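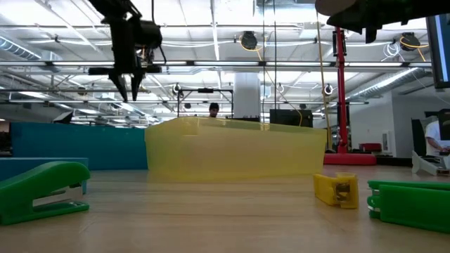
4. Setting Up Shared Storage Bins

This section applies to the Stemell storage system when it is used by more than one household or department. Complete Section 3 before you begin.

4.1 Choose a location. Place each bin on a flat, level surface away from heaters and direct sun. Leave 2 inches of clear space on every side so that the lid can be lifted straight up.

4.2 Wash the bin. Use warm water and mild dish soap, then dry it fully with a soft cloth.

CAUTION: Do not use bleach or scouring pads. Do not place any part in a dishwasher.

4.3 Attach the label holder. Press it firmly against one long side and hold it for two minutes. Wait overnight before inserting a card.

4.4 Fill the bin. Heavy items go in first, spread evenly across the base. Small items should be grouped in bags - loose screws and pins will scratch the floor of the bin over time.
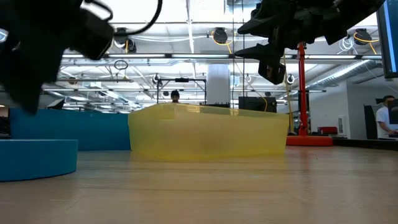

Do not fill above the rim. A bin that is too full will not close, and the lid clips may bend if forced.

4.5 Record the contents. Enter the bin number and a short list of items in the Rindik log sheet. One sheet holds up to 200 entries. When a sheet is full, file it and begin a new one.

NOTE: Bins in the Zulano size use a different lid. The two lids look alike but must not be exchanged.

4.6 Review the contents every January. Remove anything that is broken or past its date, and correct the log sheet on the same day.

Requests for spare lids and clips should be sent in writing to Nouhaila Gaber, Parts Desk. Please include the bin size and the number of pieces required.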